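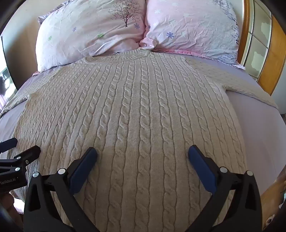
Looking After Your Hand-Held Gripper: Questions We Get a Lot

How do I clean the blue pads?
A soft cloth and plain lukewarm water will do it, and please let them air dry before you go back to work. Knitwear sheds more than you'd think (I have a whole drawer of lint to prove it!), and a fuzzy pad slides on a cable knit instead of holding it. Skip the alcohol wipes.

How tight should the finger pivots be?
Snug, but still free to swing. Open the fingers wide, let go, and if one lags behind the other, back its screw off a hair and try again. Check all 4 of them, even if only one feels off.

How should I set up the bed for the sweater task?
Lay the sweater face-up with the collar toward the pillows and spread the sleeves out to the sides. You don't have to get it perfectly straight, and a bit of knit hanging over the edge of the mattress is fine. Then bring the fingers in open, pads down on the knit, before you start your fold.
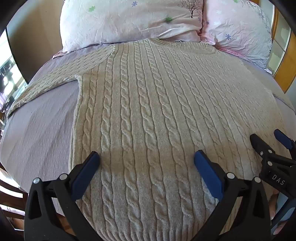
Pads down near the hem, jaws open, with the second gripper coming in from the right.

When do the pads need replacing?
At Budwood we swap ours every 820 folds, sooner if a corner starts to lift. Ask for part 2873 and change both pads on a gripper together, so they wear evenly and you aren't chasing a crooked grip all afternoon.

One of my fingers clicks. Should I worry?
Usually it's lint in the hinge. Brush it out, work the finger a few times, and if it still clicks, put the gripper aside and write to Fongchan Suwannarat at the repair bench, who will happily take a look.

Last updated September 13, 2025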